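Drurnbridge hat drive gets a sorting table and a clear little rack

By Jingyi Yuan
2 February 2018

The winter clothing swap at the Nanirby building in Drurnbridge opens later in February, and the back office has already turned into a sorting room. Black things, as ever, are winning. Every bag seems to have at least one soft black something at the bottom of it, and each one has to be shaken out and looked over before it goes anywhere. 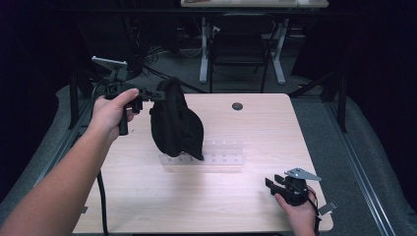
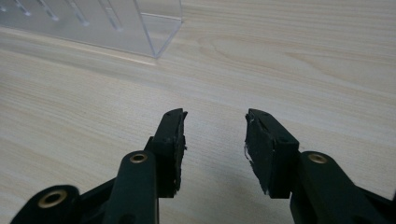

Photos: Nanirby

The pale wood table with the rounded corners is the best thing to happen to the swap in years. It's big enough to lay out a coat, it wipes clean in seconds, and dark fabric shows up on it beautifully, so lint and loose threads have no place to hide (and there is a lot of lint). A clear plastic stand with slots along the top lives on it now too. It takes up hardly any room, and you can see the wood grain right through it!

Last February the swap took in 452 items. This year's count stands at 561, with one more drop-off still to go. More than 500 of those have been checked and tagged, and the rest are in bags along the hallway waiting their turn.

Gloves, scarves and hats have come in by the armful, and there are some real treasures among them. Someone sent a complete set of hand-knit children's mittens, joined in pairs with yarn so they can't get lost. Ski pants are going to be popular. Adult boots are the one thing still in short supply, especially the larger sizes, and plain wool socks would be very welcome as well.

The Jiang bakery across the street has promised hot buns for opening morning, and Pranetti Cleaners is washing the heavy coats free of charge, which saves the sorters a huge amount of work. The first batch came back smelling wonderful.

Clothes should be clean and dry, with pockets emptied. Please tie shoes together by the laces. Entry to the swap is free and you don't have to bring anything to take something home. Bags are provided, but bring your own if you have a sturdy one. The limit is 2 coats per household on opening morning, with no limit after lunch.

Last updated: 4:15 p.m.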